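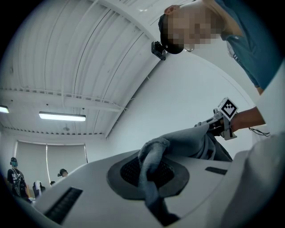
Page 4

Drying Clothes Indoors: Humidity in Student Apartments
Project report by Wanting Lu, Birger Lie and Marlies Danzer
Advisor: Heike Lenz

1. Background

Students in the Vallow apartments have complained about damp bedrooms for several winters. The building has no outdoor lines and the basement dryers are often taken, so most people hang their clothes inside. We wanted to know how much this raises the humidity in a small room and how long it takes to come back down.

Earlier work by Benedikt Rüegg in the same building looked at mold on window frames. He did not record laundry habits. We used his floor plans and his room numbers so that the two reports can be read together.

2. Method

We picked 4 bedrooms on the north side, all with the same floor area and one window. In each room we put a humidity logger on a shelf at head height, away from the radiator. The loggers saved a reading every 20 minutes.

One load of cotton clothes was spun at 1,000 rpm and hung on a folding rack in the middle of the room. Each room was tested with the window closed, then with it tilted open, and then with the door to the hall left open as well. Residents were asked not to shower or cook during a test. We did not check this.

Sweatpants and hooded tops gave us the most trouble. The waistbands and pockets were still damp when the legs felt dry, so we agreed to end a test only when the thickest seam felt dry to two of us.

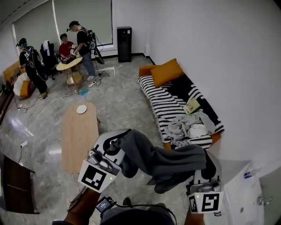

3. Results

With the window closed, relative humidity went above 70 percent in every room and stayed there overnight. The corner room was the worst. With the window tilted it rose more slowly and was back to the starting level by morning, but the room got cold and one resident closed the window early. We left that test out.

Opening the hall door helped less than we expected. The hall has no window, and the reading at the Okeke Street end of the hall went up too.

4. Problems

One logger lost its data in the second week because of a weak battery. The July readings in the appendix were taken with a borrowed logger and should not be compared with the winter ones.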